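The ten-degree wash, and who is counting

Jun 9, 2011

Three readers have now forwarded me the same leaflet, so I suppose I had better deal with it. It comes from Clastum, who make detergent, and it says that a household switching every load to their cold-water powder will save 151 dollars a year. There is a picture of a piggy bank wearing a clothespin.

I would like to know whose household this is. The small print says the figure assumes 311 loads a year, all of them previously washed hot, in an older top-loader, with an electric water heater. I don't know anyone who washes everything hot. My mother did, and she also boiled the dishcloths. If you already wash most things on warm, as I think most of us do, a good part of that saving has been spent before you open the box.

None of this makes cold washing a bad idea. Heating the water takes a lot of the energy in a hot load, and dark shirts do keep their color longer. I have washed mine cold since February and they look fine. What I object to is the price of the powder, which at our grocery store is nearly double the plain stuff on the shelf below, and the plain stuff also says "cold" on the side if you turn the box around.

Laurinda Sequeira wrote in to say that her trouble with cold washing is socks. They come out looking clean and smelling like a gym bag. She tried the Clastum powder, then the Clastum booster (sold separately, naturally), and went back to washing them warm. I'm inclined to believe her over the leaflet. Henrique Mota disagrees and says the smell comes from leaving wet laundry sitting in the drum until after supper. He may be right too – I have done it myself and blamed the soap.

The leaflet has much less to say about the dryer. Clastum doesn't sell anything that goes with a clothesline, which may explain it. Small things dry perfectly well on a rack with one of those round plastic hangers clipped to it, and that costs nothing to run.
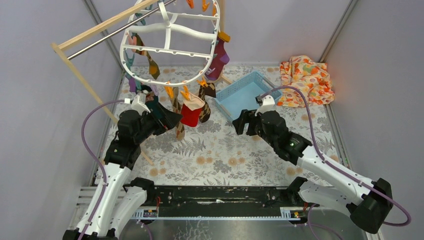
What about the Gallance ball?

Several of you also asked about this one. It is a plastic ball full of ceramic beads that you throw in with the wash in place of detergent, and it sells for 22 dollars. The package says it "energizes" the water. I wrote to the company in February to ask what that meant and got back a coupon for a second ball.

Anežka Urban tried hers on towels for a month and told me they came out about as clean as you would expect from towels swished around in water. That is fairly clean, if they weren't very dirty to begin with. She then ran a load with no ball and no soap and couldn't tell the two apart. It's one person and one washing machine, but it is more testing than I found on the package.

If you bought one and like it, write and tell me what you washed, and whether you ever tried a load without it. I will print the answers, including the rude ones. Please don't send me the ball.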